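Girell families to stay put outside governor's office after talks fail

Nov 3, 2024 – By our regional desk

Talks between the governor's office in Zilladham and families from the Girell valley broke up last night without a deal. The families say they are staying where they are, on the steps and along the railings opposite, until they get a list.

The list is what it has all been about since May. That was when fighters from the Sirko Front held the upper valley for nine days, and when the army took it back the men and boys who had been marched out of the villages did not come home. The families say 328 were taken. The governor's office has only ever confirmed 215, and has not published the names.

"We are not asking for money, we are not asking for a monument," one mother told reporters on the steps. She has two sons missing, the younger one was 16. "They have a paper with names on it. Read us the paper."

Yesterday's meeting was the third. It was meant to last an hour and went on for nearly four. Families had sent in five people to speak for them, the governor's side was led by a deputy. According to both sides there was some movement early on – the office offered to let relatives check single names, one at a time, by appointment. The families turned that down. They want the whole list pinned up where anyone can read it.

A spokeswoman for the governor said publishing the names "could put at risk people who are still being held" and that contacts with the Sirko Front were going on through a third country. She would not say which. She also said 40 people had been freed since the summer, a figure the families do not dispute, though they say most of those simply walked out through the forest when their guards left.
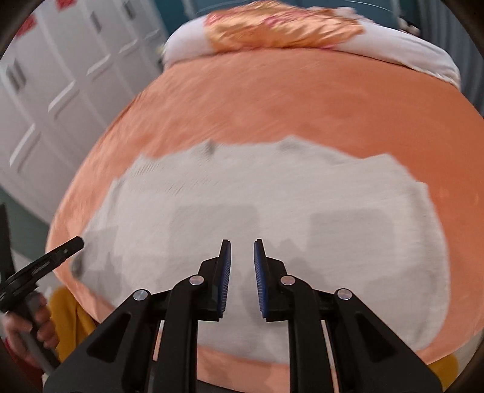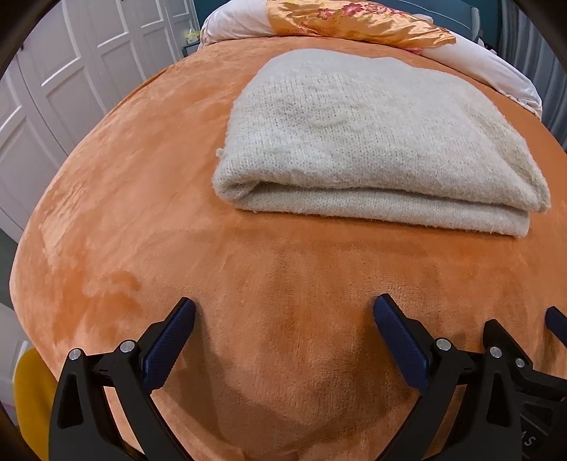
A bed in Zilladham.

The sit-in began with one family and a thermos. By last week 110 people were there most days, coming in on the early bus and going back up the valley before the checkpoint shuts at eight. Those from the furthest villages sleep in town, in spare rooms lent by local households or in the hall behind the bus station. Police have put up barriers but have mostly left them alone. There was pushing last month when a lorry tried to get through to the side gate, and two men were held overnight and let go without charge.

Shops on the square are split. The bakery sends bread across. The owner of the phone shop next door says trade is well down and he wants it moved to the park.

The opposition in the regional assembly has asked for a vote on the list. It's not clear that the assembly can order the governor to publish anything, and legal advice is expected before the next sitting. The ruling group said it would not comment while talks were "live", then said an hour later that it did not regard them as talks.

Meanwhile the road past Guto is open again in both directions after mine clearance, which should cut the trip from the upper villages to Zilladham by half. Drivers are told to stay on the tarmac. The school at Guto is still closed and has no reopening date, the roof went in the shelling and the contractor has not been payed.

No date has been set for a fourth meeting. The families said they would go if asked, but all together or not at all. The governors office said its door was open.

Last night the front door was locked at six as usual, and people were unrolling mats on the steps. Rain forecast for most of the week.

Comments (4)

valleyroad
One at a time by appointment?? My aunt is 81 and it's two buses. Put the list up.

pt_reader
I do see the point about risk to those still held. But then say so to the families in private, months ago, don't leave them sat outside.

Northgate
Has anyone asked where the gap between the two numbers comes from? That's over a hundred people. Would like to see more on this.

millside22
Is the Guto road open to lorries as well or just cars? Article doesn't say.

Contact the newsroom | Corrections | © 2024 All rights reserved | Back to top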